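Table surfaces and shared eating - speaker notes
Session 4, Clundance meeting, July

Opening. Keep it short. The talk covers what happens to a work table when people eat a shellfish meal at it, and what that means for the choice of mat, bowl and lighting. Say early that the Kanley trial dealt with domestic tables only. Restaurant surfaces are in the Daly report and I will not go over them again.

Slide 2. Terms. "Shell load" is the weight of shell left on the surface, bowl excluded. "Spread" is the longest distance between two fragments. Both are taken before anyone wipes. Pause here, as the two were mixed up at the last meeting.

Slide 3. Why crayfish. High ratio of shell to meat, thin legs that snap, liquid held in the head. Prawns behave better. Crab is worse but the fragments are larger and easier to pick up. Mention that the full log runs to 1231 entries and is available on request.

Slide 4. The mat. Move to the photograph and leave it up while talking.

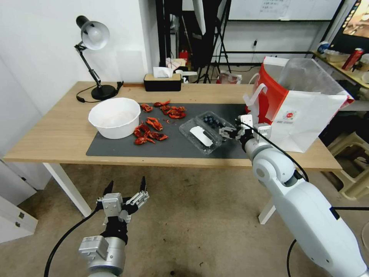 Crayfish shells on a dark grey mat, bowl at the left, blueberries at the right.

Point to the two heaps first, then to the small fragments between them. The heaps come up by hand. The fragments are the subject of this talk. On a dark mat red shell shows clearly, and that alone shortens the second pass. On bare light wood the same pieces are also visible, but the clear leg tips are missed.

Note the bowl. It sits half on the mat and half on the wood, so its base is not level. With a thin mat the tilt is slight. With the Nusa mat, which is 7 mm thick, a full bowl should stand wholly on or wholly off. Recommend wholly on.

Other food. The berries are in a clear clamshell box next to the shells. Advice is to shut the lid or move the box before clearing starts - shell dust travels further than people expect. Same for the tissue box at the back.

Slide 5. Lighting. A desk lamp is useful if the shade is set low and to one side. Raking light picks out fragments by their shadow. Overhead light flattens them. Skip the diagram if time is short.

Slide 6. Order of clearing. Food off first. Heaps into the bowl. Fold the mat inwards from the long edges and tip it over a bin liner. Wipe the wood last, with the grain. Paper carrier bags are not suitable for wet shell, lined or otherwise; the handles hold but the base softens. Spread after folding was down by up to 20 per cent on the Kanley tables.

Slide 7. Open points. Smell retention in the mat is untested. Carpet under the table needs its own method and Clundance has asked for a separate note on it. Take questions on slide 4 with the photograph back up.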